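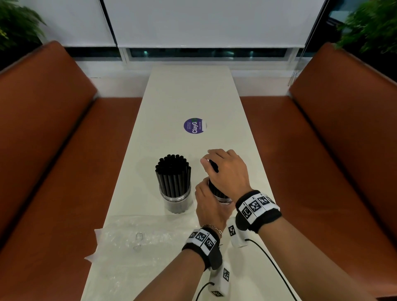

## Handout 4: Straws, jars and the booth tables

Hi all – these are my notes for the small-items part of the front-of-house course, typed up on December 1, 2018 and tidied a bit after I'd read them through again. Rok Dumitrescu taught this unit before me and I've kept a lot of his order, so if you borrowed the old handout from somebody, most of it still holds (ignore the page on sugar sachets, we've dropped that!).

We work at a booth table for this one. A long narrow table between two benches is a bit of a pain to work at, I know, but it's what you'll meet in half the cafes in town. Stand at the open end and keep everything within a forearm's reach. If you find yourself leaning over the benches, pull the jars closer.

**What you need on the table**

- clear jars, lids off and set aside
- straws, the wide black kind, in clear bags
- a clean cloth
- clean, dry hands
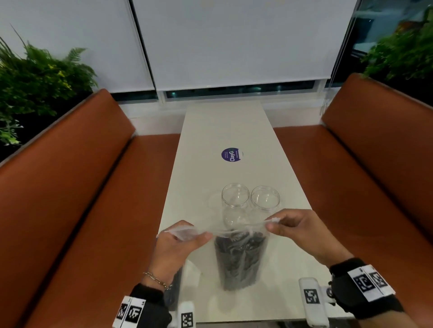
so before you open a second bag, decide which jar it's going into and put that jar in front of you. I like the jar on my right and the bag on my left, but Chi-keung Tang does it the other way around and he's quicker than me, so suit yourselves.

### Bag to jar

1. Open the bag wide at the top. Don't tear down the side, or the straws will fan out all over the table.
2. Square up the bundle while it's still in the bag. A couple of gentle taps on the tabletop will do it.
3. Slide the whole bundle across in one go if the jar's mouth is big enough. If it isn't, split it in 2 and do the halves one after the other.
4. Hold the jar low down with one hand while the other hand settles the straws. Tall straws in a light jar are top-heavy.

### Jar to bag

Same thing backwards, and to my mind the harder half! The bag has no shape of its own, so one hand has to be the jar, if you see what I mean. Grip it around the middle and let the top stay open.
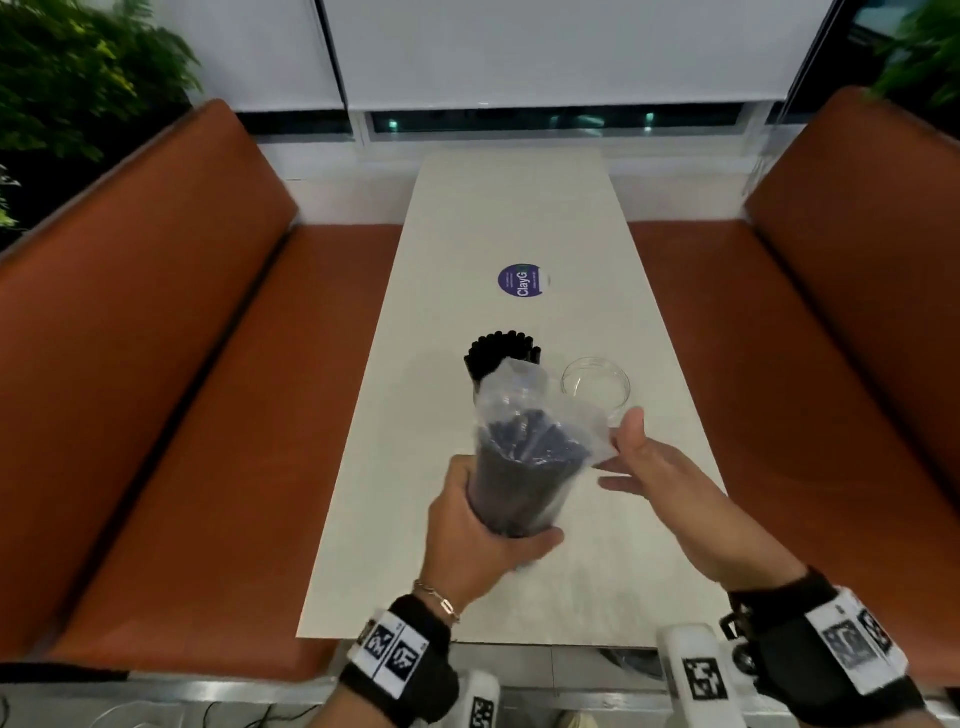
*Fig. 3. Black straws bagged upright, with a second bundle standing behind.*

Leave some slack at the top or the bag won't close. At the Iltatgate branch we went through 950 straws in a busy June week, and the ones that bent were nearly always from bags somebody had forced shut. Stubborn bundle? Take out a small handful and start a new bag – it costs you a few seconds.

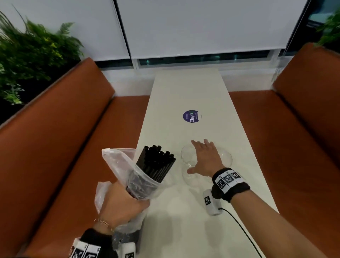
**Do the straws all have to be level at the top?**

Close is good enough. Tap them down once, and if a few still stick up, leave them alone. Fiddling with each tip means more fingers on the end people drink from.

For next time, please read the Vudwood sheet on lids and bring your own cloth. There are 26 of you on the list, so we'll go in pairs.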